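Bathroom storage and cleaning

Do I really need a toothbrush holder, or is that just something stores want me to buy?

Posted by Carleen Paewai
8 February 2021

We moved into a rental in July and the bathroom sink is one of those white cabinet ones with a deep basin and almost no flat surface. The faucet sits at the back corner and whatever ledge is left over gets wet every time somebody washes their hands. There is no medicine cabinet. There is a mirror, and it is glued to the wall, and the lease says I can't drill.

Right now our toothbrushes live wherever they land. Mine is usually lying on the ledge. My husband's gets propped up behind the faucet. The hand soap is on the windowsill, where it has fallen in the sink more times than I want to admit.

I went looking for a holder and everything I found was either a suction cup thing (I have owned three suction cup things in my life and all three ended up on the floor) or the Hakitz "antibacterial" caddy, which costs $59. For that money I would like to know what it does that a cup does not. The box says it keeps brushes 20 times cleaner. Cleaner than what? Kept where? It doesn't say.

My sister swears by those little plastic caps that snap over the bristles. I tried one for two weeks and the brush never seemed to dry out, and it started to smell like an old sponge. So I'm not convinced by those either.

Is a plain cup fine? Does it matter if the brushes touch each other? And is there any way to keep the soap near the sink without it sliding in? Please don't just send me a link to a product.

Ashton Ashby

A cup is fine. I clean vacation rentals for a living and I have seen every holder there is, and the expensive ones get just as nasty as the cheap ones. More so, because they have slots and corners you can't get a sponge into. I once took apart a Branard holder with a "self-draining base" and what had drained into the base was not something I'd want near my face. Nobody had known the base came off.

What I would ask of any holder is whether it can go in the dishwasher, or at least whether you can get your hand in it with a soapy rag. If you can't see the bottom, pass on it.

I agree with you about the caps. I can see using one in a suitcase. At home you want the bristles out in the air.

As for the number on the box, I'd ignore it. I have never seen one of those numbers come with an explanation of what they measured.

On brushes touching: I wouldn't lose sleep over it, but I'd rather they didn't, and two people with two cups solves that for free. Everybody has a mug they don't drink out of.

For the soap, get it off the windowsill. If the bottle is tall with a narrow base it will always go over, wherever you put it.

tomoana_renter

just buy the suction one and wet the back of it first. mine has been up for 4 months no problem

Carleen Paewai

Thanks, but what kind of wall is it on? Mine has a bumpy paint finish, and I did wet the back. It lasted until the next morning.

tomoana_renter

oh. tile. yeah it wont work on paint

Mrs. L. in Ondell

I'm going to be a little contrary, because I don't think the holder is your problem. You are trying to keep everything on a sink that has no room for anything. I had the same kind of sink in my last apartment and spent two years buying things to clip, hang or stick onto it. A wire shelf that rusted. A tray that sat crooked on the ledge and collected a puddle. None of it was worth what I paid, and I was not paying much.

What worked was giving up on the sink and putting a small table next to it. It doesn't have to be a bathroom table. Bathroom furniture is regular furniture with a higher price tag, as far as I can tell. I saw one "vanity side unit" going for $400 and it was particle board. In a damp room! It would have puffed up like a biscuit before the lease was out.
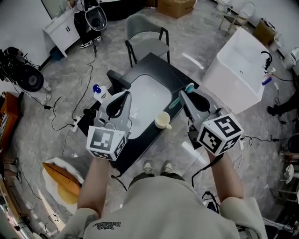 A table beside the sink only helps if you're strict about what goes on it, and I would start with the soap and the cup and stop there for a week. Look for a top you can wipe in one go, and put it close enough that you can reach it with wet hands without dripping across the floor. With a pump bottle toward a back corner, like the white one with the blue cap, you are less likely to catch it with your sleeve. The small cream cup with the handle is the kind of thing I would use for a holder, except I'd want the toothbrush standing in it. One lying flat on the table and another leaning over by the faucet is the same habit you described, and a table won't cure it by itself. You have to put the cup where your hand already goes — in my case that meant the front edge, even though it looked neater at the back.

One thing to check before you use a small cup is the weight. A long brush in a light cup can tip it, and then you are back to chasing things around the basin. Try it with your own brush before you decide. A heavy mug from the thrift store will do better than most of what's sold for the purpose.

I'd also be suspicious of anybody who says you only have to wash the cup once a month. Water runs down the handle and sits in the bottom. I rinse mine when I clean the sink and give it a proper scrub when I see a ring, and I see a ring sooner than I'd like.

If you don't have floor space for a table, then I don't have a better answer than Ashton's. Two mugs on the windowsill, soap somewhere else.

Carleen Paewai

This is more useful than anything I read on a package. I measured, and there is a gap to the right of the sink that might take a narrow table if I move the hamper. I have my doubts about the door clearing it, so I'm going to put a cardboard box there for a few days and see if we keep walking into it. In the meantime I've put the brushes in two mugs. My husband has already left his on the ledge twice.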